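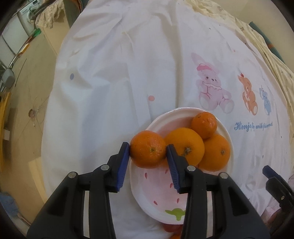

**Otix Desktop Support Team** | 10/25/25

Good news for everybody who has been waiting patiently (and for those of you who wrote to us every week, we love you too): version 7 of the Otix installer for Windows is ready, and this time it works with no internet connection at all. You download one file, copy it to a USB stick if you like, and carry it to as many computers as your license allows.

Many of you asked for this back in September, when the old web installer kept stopping halfway on slow lines and then started over from zero. We felt bad about that one – we really did – and so the new file has everything packed inside it, including the Urkine sync add-on and all the language packs. It comes to 600 MB, so please start the download before you go and make your coffee!

Before you install, close Otix if it is open and let the setup program remove the old copy for you. Your settings, saved layouts and keyboard shortcuts stay where they are. People coming over from Prado can bring their projects along too, using the new Import button on the welcome screen, and the import now keeps folder names the way you typed them, accents and all.

A small warning for Fledard users: the plug-in is not ready for version 7 yet, and it will show up grayed out in the menu. If you need it every day, stay on the older version for now – both installers are on the download page, side by side, and the older one will go on getting security fixes.

The license still covers five computers per household, and the upgrade is free for anyone with a current plan. If setup gives you an error, send us the log file from the Otix folder along with your Windows version, and we will gladly take a look.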